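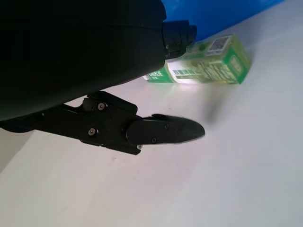 The arm at work over the white table, with one of the practice cartons lying on its side.

The workshop in Illdale is the back half of what used to be a tire store, and on Saturday mornings you have to step over a good many extension cords to get to the far bench. The member I'd come to see had already put the kettle on. She has been building her robot arm there for two winters, and she'd warned me on the phone that she could talk about it until lunch. It was closer to two o'clock when I left.

"I wanted something that could put my groceries away," she said, laughing, as she cleared a stool for me. "That was the whole plan, and I really thought I'd be done by spring. I'd bought the arm secondhand and I figured, well, it moves, so most of the job is over. Oh my goodness. The arm was the easy part!"

The hard part has been the gripper. She calls the whole project Falteo, a name left over from an old computer game of her son's, and the fingers on it now are the third set. The first ones were straight and stiff, and they crushed a box of crackers on their second try (she still has the box, on a shelf over the sink). The second set was softer but slid off anything with a shiny side.

"These have the long rounded tips," she told me. "I wanted a blunt end that could get in next to something without poking a hole in it. And the tips are screwed on, so when I change my mind, and I always change my mind, I only have to redo the end piece. The old ones were glued. I spent a whole evening with a heat gun getting one off and I said never again."

She keeps a bin of packages for practice. I asked why she'd gone for cartons, when so many people seem to start with blocks.

"Blocks are lovely, but I don't buy blocks at the store! A carton has a bit of give, and it can land any old way. Standing up, it's no trouble now. Lying down at a slant is where we have our arguments, because the wrist has to turn first and then come down, and it likes to do both at once."

When I asked about money she winced, then got out a little notebook. The arm was $700. Each pair of fingertips costs her $15 in material, and there was a $70 motor controller that she wired backward and would prefer not to discuss. The bench runs her $20 a month, and she says it's the best part of the deal, partly for the drill press and partly for the company. The software she writes herself, in the evenings, on a laptop that takes so long to wake up she makes toast in the meantime.

I wondered whether her family was still expecting help with the groceries.

"They've stopped asking," she said. "My husband came down in November and watched it for an hour, and then he put a can in front of it and said, try that. So now I have to do cans. I'd been so happy with cartons."

Cans will mean a wider opening and, she thinks, some kind of rubber on the inside of the fingers. She has a drawing of it taped inside the cabinet door, with a lot crossed out, and she took it down to show me while the tea went cold.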